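Gromeo入户作业规范套装（第2版）使用感受：手册、卡片和那本总被我忘在车上的交接簿

2019年12月9日　分类：工具与器材

先把东西交代清楚，免得有朋友看了标题以为我要评一台机器。这回评的是一套纸面上的东西：Gromeo出的入户作业规范套装，第2版，讲的是拿着手持夹爪到人家家里采集动作数据的时候，进门怎么进，东西怎么碰，什么能拍什么不能拍，出门之前怎么恢复原样。盒子里有一本304页的手册，一叠塑封的房间卡，一本无碳复写的交接簿，还有几张可移除的标签贴纸。我付的价钱是459元，自己掏的，没有打折，也没有谁送我。

我知道有人会说，花四百多块买一本规矩，何苦呢。我一开始也这么想，在购物车里放了好些日子，中间还删过一次。后来下决心，是因为我们Huma项目今年要从样板间转到真正有人住的房子里去做，样板间里那一套习惯一下子不够用了。样板间的枕头放歪了没关系，真正住人的家里，枕头放歪了，主人晚上躺下去是会知道的。就这么一点小事，让我觉得还是得有一份写得明白的东西，让新来的同事和我这样的老油条都照着做。

盒子和装帧

盒子比想象中大，硬纸板，抽屉式，拉带是布的，拉起来很顺手。手册是活页装订，能完全摊平，这一点我要大大地夸一夸！做这种活儿的时候两只手经常都占着，手册要是摊不平，翻到哪页它自己就合上了，最后谁都懒得看。纸有点厚，铅笔和圆珠笔都好写，荧光笔会稍微透过去一点，不碍事。

房间卡是按房间分的，厨房、卧室、客厅、卫生间、玄关、阳台，还有一张叫“其他”的，我最喜欢的恰恰就是“其他”那张，因为上面留了大半面空白，让你自己填。我们在上面写了储物间和楼梯下面那种说不清楚算什么的角落。卡片四角是圆的，打了孔，可以挂在包外面。我挂在一只Nikolaidis的斜挎工具包上，孔的大小正好配那只包的扣环，纯属凑巧，不过每次扣上去听见那一声响，心里还挺舒服的。

交接簿稍后再说，我对它又爱又恨。

手册的写法

看过不少规范文件的人大概都有同感，许多规范写出来是给审查的人看的，做事的人看了只觉得头疼。什么“应当”“宜”“可”，分得很细，读完一页还是不知道站在门口第一件事该干什么。Gromeo这本的好处是顺着人的脚步写。第一部分从楼下按门铃开始，讲怎么自我介绍，讲鞋套在门外穿还是门内穿，讲设备箱放在哪里之前要先问一句。我一位同事翻到这里笑了，说这也要写？可是过了几天，恰恰是这位同事把箱子直接搁在了人家的餐桌上。

措辞上它也分强制和建议，用的办法很朴素，强制的条目前面是一个实心方块，建议的是空心方块。刚开始会看混，看上两个晚上就习惯了。每一条后面留了一小行，给你写“本组做法”。我觉得这一小行是整本书里最体贴的设计，因为规范总归是通用的，到了自己组里多少要变通，变通了又没地方记，最后就成了口口相传，传着传着就走了样。现在全写在那一行里，谁都看得见，改也改得明明白白。

有一处我要挑刺。手册前面关于术语的那一章太长，把“夹爪”“指端”“指垫”“连杆”都定义了一遍，又把“采集”“录制”“示范”的区别讲了一大通。我能理解写的人想严谨，可是一个新人拿到手，翻开先看见这个，多半就合上去喝茶了。我现在的做法是让新人先跳过去，从按门铃那里读起，术语当成附录查。

卧室这一章，我多说几句

卧室是我觉得写得最好的一章，也是我们用得最多的一张卡。叠毯子、收衣物、整理枕头，凡是布的、软的，几乎都在卧室里做，偏偏卧室又是一家人里最私密的地方。手册在这一章开头就写，进入卧室之前要单独再问一次主人，哪怕签同意书的时候已经勾过了。我们以前没有这个习惯，总觉得勾过就是同意了嘛。照着做了以后，发现主人的神情确实会松一些，有的人会趁这个机会说一句“等我一下”，进去收拾一会儿再请我们进门。这一会儿等得很值得。

接下来它讲床面。强制条目有几条我抄在这里，大意如此，字句不完全照原文：作业物以外的床上用品不移动；设备的任何金属部件不接触床面织物；不坐、不跪、不倚靠床沿；需要俯身时由同伴看护线缆。建议条目里有一条是把要操作的那一件布品单独放在床面中间，周围留出空来，别的枕头被子让它们待在原处。这一条听起来像是常识，做起来却很考验人，因为采集的人总有一种冲动，想把背景弄得干干净净，把枕头挪走，把床罩扯平，恨不得把一张住人的床弄成样板间的床。可是到家里来采集，图的就是家里本来的样子呀。花哨的床罩也好，卷起来的毯子也好，都是人家过日子的样子，原封不动地留着，数据反而有用处。

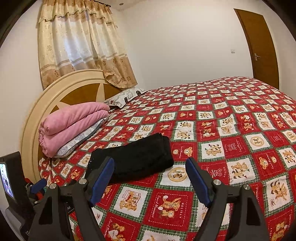

再说布品本身。手册把软的东西分成薄、中、厚三档，要求每一档在正式录之前先空走一遍，夹爪靠近、张开、停住、退回，一点也不碰到布。这个“空走”我起初觉得浪费时间，一天下来要多出不少功夫。坚持了一阵以后改了主意。空走的时候能看出来手腕的角度够不够，线缆会不会扫到旁边的东西，屏幕的位置自己看不看得清。有问题当场就调了，比录到一半停下来强得多。深色的布尤其值得空走，绒面的深色布在弱光下轮廓不好认，手册建议先看一眼预览画面里能不能分清布边和底下的花纹，分不清就换一个靠近的方向，别急着开灯拉窗帘，要动灯和窗帘得先问主人。

指端的清洁它也写得细。每换一户人家要擦一遍，每换一个房间也要擦一遍，从厨房直接去卧室是不允许的，中间必须停下来清洁并且在交接簿上打勾。擦什么、用什么擦，手册只给了原则，没有指定牌子，我很赞成，不然又成了变相卖货。我们组自己在“本组做法”那一行写了：无味的湿巾擦完，再用干布收一遍，晾着的时候指端朝上。写得不漂亮，可是管用。

还有一条我原先根本没想到，是关于印着字和图的织物。手册把带有姓名、校名、单位名的布品列为需要遮盖或者避开的东西，普通的装饰图案和节日字样则不必处理。以前我们遇到有字的就一律绕开，绕来绕去，柜子里能用的毯子都没剩几条。有了这么一条清楚的界线，大家心里踏实许多，也省了很多当着主人的面小声商量的尴尬。

关于镜头里会带进来什么

隐私那一章单独成册的话，我都愿意再买一本送人。它没有讲太多大道理，就是列出一个房间里容易被忽略的东西：墙上的照片，床头的药盒，桌上的信封，镜子，电视黑着的时候的反光，窗外能认出楼号的景色。每一样后面写处理办法，有的是请主人自己收起来，有的是换角度，有的是录完当天检查并删去那一段。它特别强调，要收东西一律请主人动手，采集的人不要代劳。这个我举双手赞成，我们组里曾经有人好心帮忙把相框扣下去，忘了扶起来，主人后来打电话来问，虽然客客气气的，我在电话这头脸都红了。

镜子那一节写得有点啰嗦（我这么啰嗦的人都觉得啰嗦），各种角度画了好多示意图。其实现场的办法很简单，拿着设备站在准备作业的位置，慢慢转一圈看预览，照见人的地方就记下来。手册后来也写到了这个办法，只是放在了那一堆图的后面，差点错过。

另外它要求屏幕在等待的时候要能让主人看见。意思是主人想看你在拍什么，随时可以看。我们试了以后，多数主人看一眼就放心走开了，也有特别感兴趣的，站在旁边看了许久，还给我们端水果。水果要不要吃，手册上也有，空心方块，建议婉拒，作业结束以后可以接受。我读到这里真是忍不住笑出来，写这本书的人一定是在人家家里吃过不少水果的。

和Duler那本比一比

买之前我用过Duler的入户手册，也算用了挺长时间，公平起见说说两边的长短。Duler那本薄，价钱便宜，口袋里就塞得下，检查项目列得干净利落，做设备检查的时候我到现在还是更喜欢它。电池、存储、紧固件、线缆固定、镜头擦拭，一页之内全部过完，Gromeo这边同样的内容摊了好几页，还要来回翻。

可是Duler写到人的部分就很单薄了。怎么跟主人说话，孩子和宠物在家怎么办，主人中途改主意了怎么办，它只有一句“按协议执行”。主人改主意这件事，Gromeo写了整整一节，核心是随时可以停，停了以后当着主人的面说明已经录下的部分怎么处理，不追问理由。不追问理由这几个字，我在培训的时候念了好几遍。做这一行时间长了，难免会觉得耽误进度，问一句“是哪里不方便吗”好像也没什么，可在对方听来就是压力。

所以我现在两本都带着，设备检查翻Duler，进了门之后翻Gromeo。要是只能留一本，我留Gromeo。

又爱又恨的交接簿

交接簿是两联的，白联留给主人，黄联我们带走。上面写当天去了哪些房间，动了哪些物件，有没有损坏，有没有需要事后处理的片段，双方签字。道理完全正确，主人拿到白联也都很高兴，觉得事情办得正式。

问题在于版面。写物件的格子太窄，“灰白花枕套”这样几个字都要挤着写，字大的人根本写不下。签字栏又大得像要签国书。复写的效果也一般，圆珠笔要用点力气，垫在软的东西上面写，黄联上常常只剩淡淡的一层影子，回去要对着灯辨认。还有就是它没有挂绳，也没有孔，塞不进房间卡那个系统里，于是它总是被我忘在车上。我承认这一半要怪我自己。可是同一个盒子里的东西，卡片有孔，簿子没有孔，这总让人有点想不通嘛。

我们的补救是买了一块硬的写字垫板，把交接簿夹在上面，垫板再系一根绳。笨是笨一点，丢三落四的毛病好了大半。

十一月用下来的情况

整个十一月我们都按这套规范跑，前前后后录了大约3000段。我不想说什么效率提高了多少，这种账我没认真算过，算出来也未必公道，毕竟换了规范的同时，路线和人手也换了。我能说的是组里的气氛。以前收工路上讨论的多半是哪一段录得不好，谁又碰到了什么，现在会有人说，今天那家卧室我们出来的时候，毯子的卷法跟进去之前对不上，是不是下次先拍一张原样。后来我们就把“进门先拍原样，出门对照”写进了本组做法。手册里有类似的建议，放在客厅那一章，我觉得应该挪到最前面，每个房间都用得上。

也有坚持不下来的。手册建议每户结束以后开一个短会，把空心方块的条目逐条过一遍。我们头几天老老实实开，后来站在楼道里冷风一吹，大家都想快点上车，就改成了车上开，再后来改成了每天晚上开一次。实心方块的条目一条也没松过，空心的嘛，我想写手册的人也会体谅的。

给打算买的朋友几句话

如果只在实验室或者样板间里做，我觉得不必买，Duler那本加上自己写的一页纸就够用了。如果要进有人住的家，尤其是要进卧室，那还是值得的，459元摊到一个组里，也就是几顿饭的事。

买回来先别急着从头读。把房间卡拿出来，挑自己做得最多的房间，读那一章，在“本组做法”那一行写上你们现在是怎么做的，哪怕跟规范不一样也先写上，然后再慢慢往规范靠。我们一开始想一口气全部照办，结果现场手忙脚乱，翻书的时间比干活的时间还长，主人在旁边看着都替我们着急。

贴纸省着用。那种可移除的标签贴纸贴在设备上做分区标记特别好，蓝的厨房，黄的卧室，一眼就分得出来，可是盒子里给得少，单买又没有看到。粘性还可以，贴在黑色塑料件上撕下来没有留胶，贴在别的地方我没试。千万不要贴到人家家里的家具上去，手册上有这一条，实心的。

电子版的事情也有人问过我。盒子里没有附电子版，卡片背面也没有可以扫的东西。我是喜欢纸的人，无所谓，但我们组里年轻的几位意见很大，说总不能一手拿设备一手翻活页。他们自己把“本组做法”整理成了手机里的备忘，互相传着用，我看了看，整理得比我写的清楚多了。

眼下我这本的卧室一章已经翻得卷了边，术语那一章还跟新的一样。交接簿快写完了，正在犹豫是再买一本原装的，还是找打印店按自己的格子宽度印一批。有朋友印过类似的两联单，麻烦在下面留个言，告诉我复写纸选哪一种写起来不那么费劲，先谢过了。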